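Slide 1. Title
Duplicate registrations in the Clomgate vehicle register. Notes for the records session. Keep this to one minute.

Slide 2. What we looked at
The register holds one row per plate and one per keeper. The two tables are joined on a reference number that was carried over from the old Sterono system. A duplicate, for this talk, means two live vehicles sharing one plate. Cherished transfers in progress are left out.

Slide 3. Sample
We drew 1000 rows from the April extract. 545 had a full history. The rest had a gap before the carry-over - say this early, it will be asked. Of those with a full history, six were true duplicates.

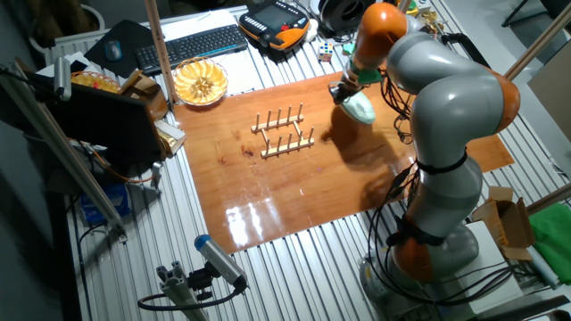
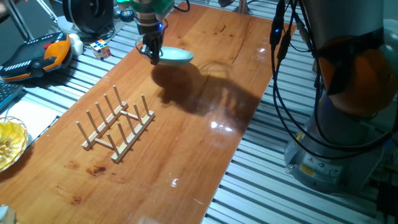 Mint-green dish in the gripper, over the wooden board. 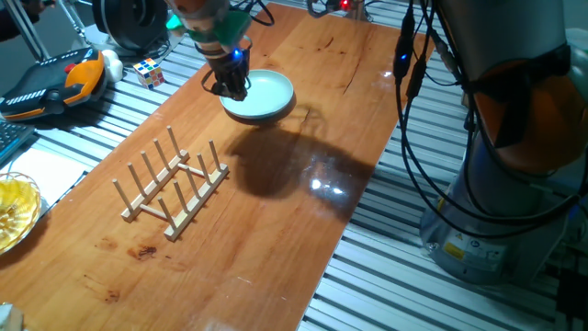 Slide 4. Where the duplicates come from
Four of the six trace to the Fotach office, where plates were reissued by hand before the old keeper's record was closed. The other two are keying errors, both a zero entered as the letter O. Point to the second column on the handout.

Slide 5. Effect on tolls and parking
The Urban parking scheme looks up the plate only. It takes the first match and sends the charge there. The toll system checks plate and vehicle class, so it rejects the row if the classes differ. Where both vehicles are private cars, neither check helps.

Slide 6. Proposed change
Add a closing date to every plate record. Refuse a new issue while that field is blank. Existing rows to be filled from paper files, Fotach first. Almost 2 months of clerical work on present staffing. Do not give a finish date.

Slide 7. Not covered
Trailers, trade plates, and vehicles kept off the road. If asked about trade plates - separate register, separate rules, no sample taken.

Questions. Leave slide 5 on the screen.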